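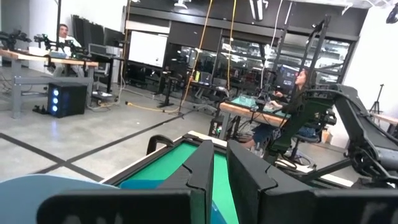 **Demonstration collection** (also demo collection, or just "collecting") is the gathering of example motions for a robot learning system. A person performs a task through the robot, or with a hand-held copy of its gripper, and the system later trains on the recordings. Usually done at benches, several to a room, one person seated at each. A wrist camera looks past the two fingertips at the work surface - a bright green one in some setups - and also takes in whatever lies beyond it, other arms and other operators included. Each recording is called an episode. Short, mostly. A set is made of many episodes of one task, or a few related ones.

## Terms

The word *demonstration* came over from older work on teaching arms by hand, where the operator pushed the arm through a path and the path was stored. Modern use is looser. An episode today holds camera video, joint positions, gripper opening and a line of text naming the task. Some groups say *trajectory* for the same thing, some keep that word for the joint data only. Usage is not settled.

## Method

Steps differ by lab. A common order:

1. Objects set out, position varied from the last episode.
2. Operator starts the recording, does the task once, stops.
3. Episode marked good, bad or partial.
4. Reset.

Resetting often takes longer than the task itself. Operators are normally told to move at a steady pace and not to pause midway, as long pauses teach the system to pause. Mistakes are a seperate matter. A missed grasp followed by a clean second try is kept by many groups, and the system learns to recover from it. A dropped object with no recovery is usually thrown out.

## The Corkero set

Collected in August by a group under Silvana Macedo, for the Onu controller. 3759 episodes, 29 tasks. Mostly picking, placing and sorting small parts. Of the full set, 1915 episodes were marked good on first review, the rest went to a second reviewer or were dropped. Macedo's notes put the main loss down to timing drift between the wrist video and joint data, fixed partway through. Episodes from before the fix are still in the set but carry a flag.

Each task had a floor of 50 good episodes. Sorting got far more than that, lid closing barely made it.

## Tools

- **Cladora** - recording software. Starts and stops all streams together, writes one folder per episode.
- **Nuvness** - review tool. Plays the video next to the joint plots, lets the reviewer trim both ends.

The two don't share a file format. A converter exists, poorly documented.

## Known problems

*Sameness.* One operator, one bench, one light level - the system learns the room. Moving between benches helps some, and so does changing operators.

*Background.* People and equipment behind the work show up in wrist video. Some groups put up screens. Others leave it alone on the theory that a working robot will see clutter anyway. Results on this are mixed and the comparisons so far are small.

*Labels.* Task names written by different people dont match. "Put block in bin" and "place block into container" may be one task or two, depending on who sorted them.

## See also

- Teleoperation
- Imitation learning
- Data review

*Corkero counts as of October 2019. Section on tools needs a source.*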